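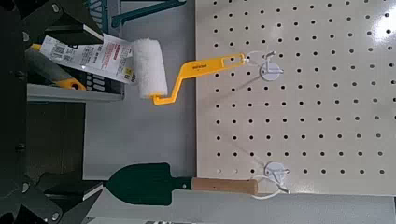

A small paint roller and a hand trowel on pegboard hooks at the Zalluson hardware store in Paewai.

PAEWAI – The Zalluson hardware store has put a robot arm on its pegboard aisles, and the evening restocking shift has been rewritten to go with it.

The arm, supplied by Stediven, rides on a wheeled base and handles light goods that hang from hooks, such as rollers, brushes and small garden tools. It started work on May 5, 2019, on 189 hooks. The store plans to extend it to 800 by July.

Six employees used to hang stock and check hooks after closing. Two now stay with the arm, loading its bins and dealing with items it drops or cannot grip. The other four have moved to the daytime paint and garden counters at the same hourly rate, though they no longer get the evening supplement.

"My knees are better off, my paycheck is a bit smaller," said Hanna Hnatiuk, who has worked at the store for nine years and now mixes paint. She said goods with large paper labels still give the arm trouble and are often left for the morning staff.

The store said no jobs were cut and that the supplement is being discussed with employees. Heavy items and anything in glass will still be shelved by hand.

A second Zalluson store, in Istden, will decide on the system after the summer.

Recent items
Istden bus depot to close for roof repairs
Paewai library extends evening hours
Garden market moves to the school parking lot
Water main work on the north side finished early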